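Palacios Two-Finger Gripper

I run the packing benches at Irkdale, and I'll admit I didn't want this thing. We used to sort every small part by hand, 500 to a tray, and my thumbs were shot by lunch. Now the Palacios does the picking and we do the checking, which I like a whole lot better! Faisal Durrani moved over from sorting to setting up the jobs, and he's gotten pretty picky about it (in a good way).

It opens wide, so you can line it up on something small like a clip without fussing over the last little bit.
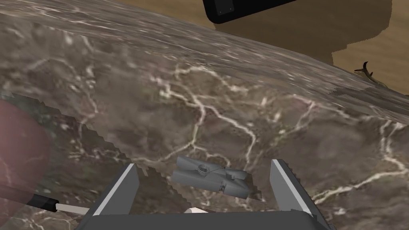
What you get

The gripper, 2 spare fingers and the Zornau setup software. We try out new parts on screen first, marble counter and all, then move to the bench. Plan on a finger check every 1,000 picks. Call me if you want to come see ours running.

Contact Priltedow Sales | © 2019 Priltedow | Back to top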